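3.2 Workshop setup and shelf layout

The robot was assembled in a shared workshop in Ostard, where the authors rent one bay by the month. Most of the machining was done by other members on the common mill and paid for by the hour. The arm links were bought as a used set through Bornitz and arrived without mounting plates, so the shoulder brackets were redrawn from measurements and cut twice. The first pair held the arms too far apart to work in front of a single shelf section. The second pair brought the shoulders in by 37 mm and was kept for all of the work reported here.

Power and data for each arm run outside the links. We tried to route the cables through the joints, as the seller's drawings suggest, but the wrist joint pinched the data line at the end of its travel and the controller dropped out. An outside loop is less tidy. It needs enough slack for a full turn of the elbow and must not be long enough to catch on a shelf edge. Rolland set the length by moving the unpowered arm by hand through the poses in Table 4 and shortening the loop until it stopped touching anything.

The test shelf is a secondhand retail unit, dark gray with white shelf edges, set up on the carpeted side of the bay. The carpet matters for the base. On bare concrete the casters locked well, but on carpet tile the base rocked when an arm was fully extended, and the error at the fingertips was larger than anything we could blame on calibration. Two steel outriggers, bolted to the rear of the base, took out most of the rocking. The remaining motion was handled in software by waiting 2 seconds after each reach before closing the grip.

Stock for the shelf was bought at ordinary grocery stores and used with the contents left in. Early trials with empty packages had given us a false picture of the task, as an empty canister slides away at the lightest touch and a full one does not. We kept four kinds of package: tall canisters with plastic lids, flat-sided boxes, ribbed bottles, and short tubs with a band label. The middle shelf carries the canisters and boxes. Bottles go on the upper shelf, where the arm has to come in high and work close to its joint limits. The lower shelf was left out of the tests once it became clear that the elbow could not reach it without the base backing away from the unit.

Items were placed by hand before each run, with no template. Ambrosio did most of the placing and was asked to leave the rows as a shopper might, with uneven gaps and some packages out of line. A leaning canister is harder to grasp than an upright one, and it also takes up space that the planner would otherwise treat as free. In the first version of the planner every item was modeled as a vertical cylinder or a box square to the shelf. That version clipped leaning items with the forearm on the way to the upper shelf. The current version adds a margin around each item and checks the whole arm against it, including the ribbed joint cover, which is wider than the links on either side.

We recorded 137 reaches with this layout. The first 50 were used to tune the margin and the grip force and are not counted in the results. Runs were stopped by hand if a link touched the shelf upright or if the idle hand came into contact with the floor. The idle hand was a source of trouble early on. With one arm raised, the other was left hanging with its fingers low over the carpet, and a small drop in the base was enough to drag them. Its rest pose was later raised in the controller.

Figure 5. Test shelf during a reach to the upper level. The gripper holds a white container with a green label band near the green bottles. Two of the canisters on the shelf below are out of vertical, the last one toward the arm.
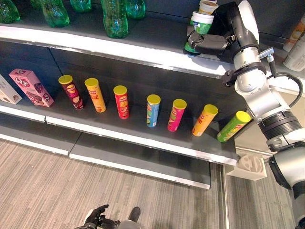 3.3 Grip force

Grip force was set separately for each kind of package. We began with the value listed for the finger motors by Clesico and lowered it until items slipped, then went back up one step. The canisters gave the narrowest usable range.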